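Offene Werkstatt bei Tola: Greifarme zum Zuschauen und Ausprobieren

Im Januar hatte Tola zum zweiten Mal die Türen der Versuchshalle in Flukdale geöffnet. 49 Gäste waren gekommen, darunter Kolleginnen und Kollegen aus dem Versand, zwei Berufsschulklassen und mehrere Apotheken aus der Umgebung. Der Rundgang begann um 14 Uhr und führte von der Montage über den Prüfstand in den hinteren Teil der Halle, wo die Gruppe Gorkoren an der Handhabung kleiner Gebinde arbeitet.

Laurier Cormier, der die Gruppe leitet, erklärte zunächst den Ablauf. Eine Person führt den Arm von Hand durch eine Aufgabe, die Kamera am Handgelenk zeichnet mit, und aus vielen solchen Durchgängen lernt die Steuerung. Für eine einzige Aufgabe sammelt die Gruppe 1000 Durchgänge. Bis zum Besuchstag lagen für das Aufräumen eines Tisches 461 davon vor – der Rest soll bis zum Frühjahr folgen.

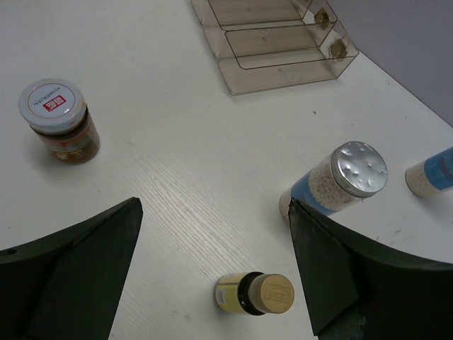 Aufgeräumt wird nach einer einfachen Vorgabe: Ein Gegenstand nach dem anderen soll gegriffen, angehoben und an einem festgelegten Platz abgestellt werden. Schwierig sind nach Cormiers Worten vor allem liegende Behälter. Ein stehendes Glas mit weißem Schraubdeckel bietet den Fingern von zwei Seiten Halt, während eine kleine Flasche, die mit dem goldfarbenen Verschluss zur Seite auf der Tischplatte liegt, genau zwischen die beiden grünen Greiferspitzen kommen muss. Bei durchsichtigen Behältern kommt hinzu, dass die Kamera ihre Kanten schlechter erkennt. Die Gruppe hat deshalb die Beleuchtung über dem Arbeitsplatz geändert und nimmt dieselben Aufgaben nun bei zwei verschiedenen Helligkeiten auf.

Nach der Vorführung durften die Gäste selbst an die Steuerung. Je Person waren fünf Minuten vorgesehen, die meisten brauchten länger. Wer schon einmal mit einem Ladekran gearbeitet hatte, kam mit der Tiefe schnell zurecht, alle anderen griffen zuerst zu hoch. Eine Schülerin der Berufsschule fragte, was bei zu festem Zugriff geschieht. Die Kraft der Finger ist begrenzt, und der Arm hält an, sobald der eingestellte Wert überschritten wird.

Mehrere Apotheken wollten wissen, wann ein solches Gerät im Lager eingesetzt werden kann. Einen Termin nannte Cormier nicht. Zuerst steht ein Versuch am Standort Zamudio an, dort wird der Arm an einem Packtisch mit wechselnder Ware erprobt. Über die Ergebnisse berichten wir in einer der nächsten Ausgaben.

Für den nächsten Besuchstag sind wieder Gruppen von höchstens 20 Personen vorgesehen. Anmeldungen nimmt der Empfang in Flukdale entgegen. Bitte geschlossene Schuhe tragen und Taschen in den Schließfächern am Eingang lassen.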